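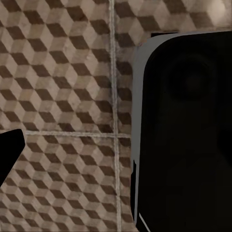

Ticket 73, Braltum sim cell, bathroom floor task. Opened by Liesl Mösli, January 2026

Wrist cam view ok, one finger in view at left. Pick on small brown block fails, 4 tries, gripper closes short. Suspect depth offset after the Lusby update.

Cleared cache, reloaded floor tiles. Same. 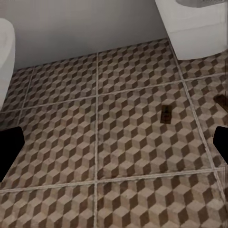 Set finger opening back to max, re-ran approach from higher up. Tool offset in config was 18 mm, shoud be zero. Fixed, saved as Jatoi profile. Need 200 runs overnight before closing. Dont touch teh config til then pls. LM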